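Is a round table a bad idea for a work surface?

Posted 2020-09-07 in Furniture & Rooms

I have space for one table in my back room and my sister-in-law keeps pushing a round white one from Lirkau, 60 inches across. She says round is "friendlier." I don't need friendly, I need somewhere to put a laptop, a drink and whatever I'm fixing that week. Every article I find on this seems to be written by somebody selling tables. Has anyone worked at a round one for more than a week? And does white stay white?

- Bustine

Fajardo
Had one since July. It's fine. White shows coffee rings but they wipe off. Get the round one, your knees will thank you, no corners.

Stavus
I'd be careful with "it's fine." I worked at a round table for 2 years and my complaint is the edge. It curves away from you, so your elbows end up hanging in the air unless you sit well in. The store will tell you a 60 inch top gives you loads of room. Measure how far you can reach without standing up, then decide how much of that room is yours. Mine was 19 inches of useful depth and the rest was a parking lot.

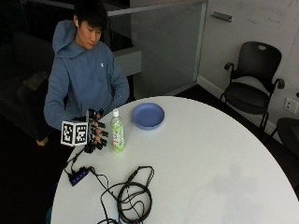

Cables are my other gripe. With a desk you can run them along the back against a wall, but a round top only touches the wall at one point, so they tend to come over the front or the side. You get what's on this white one, a small hub lying near the left edge and a heap of looped black cord in front, with a drink bottle sharing the same tabletop. At least that bottle has a screw cap. I'd want one too, with a hub lying flat on the table like that.

If you still want round, clamp a power strip underneath and buy a cheap cable tray. As for white, mine went a little yellow by the window. Ask Lirkau what the finish is before you pay, and don't accept "durable" as a reply.

Fajardo
Mine hasn't yellowed. Might be your window.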